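November 2, 2024

**Skevora brings hand-held grippers to packing work at Dorkano**

Skevora has put its Flulta system to work at the Dorkano snack packing site in Sotelo.

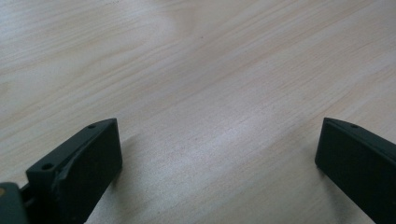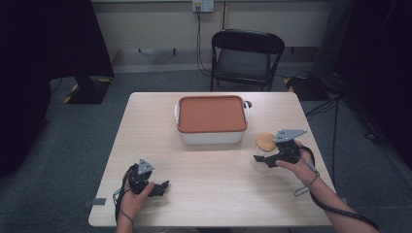

Packers at Dorkano now spend part of each shift teaching the software their job. Of the site's 60 packers, 11 have been trained so far. They work at a table with a gripper in each hand, and the items include small clear plastic cups and a white container with an orange lid. Skevora has recorded 763 runs since April and kept 693. Pay and hours stay the same.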